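Início > Áudio > Interfaces e retorno de palco

Lindo Vumamport 2 – interface de áudio e retorno para duo vocal

A Vumamport 2 é uma interface de áudio com misturador de retorno integrado, pensada para duos que cantam ao vivo e transmitem a partir de casa, de um estúdio pequeno ou de uma sala de ensaio. Tem duas entradas de microfone com pré-amplificador, uma entrada estéreo de linha para as bases instrumentais e duas saídas de auscultadores com mistura independente. Cada cantor ouve a sua própria voz ao nível que preferir, sem alterar o que segue para a transmissão.

O desenvolvimento foi coordenado por Soudabeh Shahbazi, com o circuito de pré-amplificação de Volkan Keskin, o mesmo que equipa a mesa Kemeys de quatro canais. Quem já trabalha com a Kemeys vai reconhecer o comportamento do ganho: sobe devagar na primeira metade do curso e mais depressa a partir daí.

O botão DUETO, no painel frontal, cruza as duas vozes nos retornos. Com o botão desligado, cada saída recebe a base e a voz respetiva. Com ele ligado, recebe também a voz do parceiro, no nível definido pelo potenciómetro ao lado. A alteração não afeta a saída principal nem o canal USB.

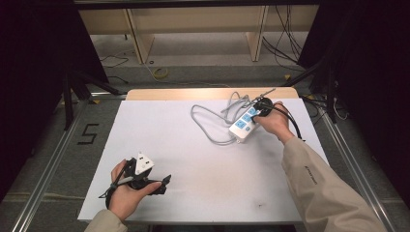
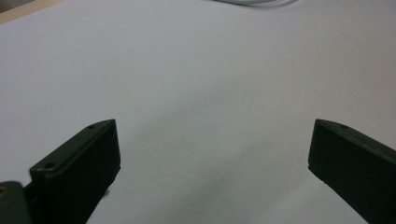
A alimentação é externa e o transformador vem incluído. A unidade funciona entre 100 e 240 V. A porta USB serve apenas para dados e não alimenta o aparelho, mesmo ligada a um portátil com carregamento rápido. A alimentação fantasma liga-se em separado para cada microfone. Recomendamos baixar o volume dos auscultadores antes de a ativar.

Características
Entradas: 2 XLR/jack combinadas, 1 linha estéreo
Saídas: 2 auscultadores, 1 principal estéreo em jack balanceado
Conversão: 24 bits, até 96 kHz
Impedância recomendada dos auscultadores: de 32 a 300 ohms
Reverberação interna: quatro programas, só no retorno ou também na saída principal
Referência: 421

O programa de controlo Namton é gratuito e guarda oito configurações na memória da interface, que depois podem ser chamadas sem computador. É útil para quem alterna entre canções a solo e em dueto na mesma sessão. A versão de maio corrigiu o atraso que aparecia ao mudar de configuração com a reverberação ligada. Quem comprou a unidade antes disso deve atualizar primeiro o programa e só depois o firmware.

Darcy Tapsell e Trudy Nepia usaram a Vumamport 2 na gravação ao vivo do seu último tema, com dois microfones dinâmicos e a base a entrar pela linha estéreo. As configurações dessa sessão estão disponíveis na biblioteca do Namton, com o nome "Duo palco", e servem como ponto de partida para vozes de registo próximo.

Na caixa: interface, transformador, cabo USB-C de 1,5 m, quatro pés de borracha autocolantes e guia rápido em português. Os microfones e os auscultadores são vendidos à parte.

Preço: 2,578 R$, à vista ou em até dez parcelas. Garantia de dois anos contra defeitos de fabrico. Para compras de escolas de música e produtoras, o contacto é Corey Dunstan, no departamento comercial.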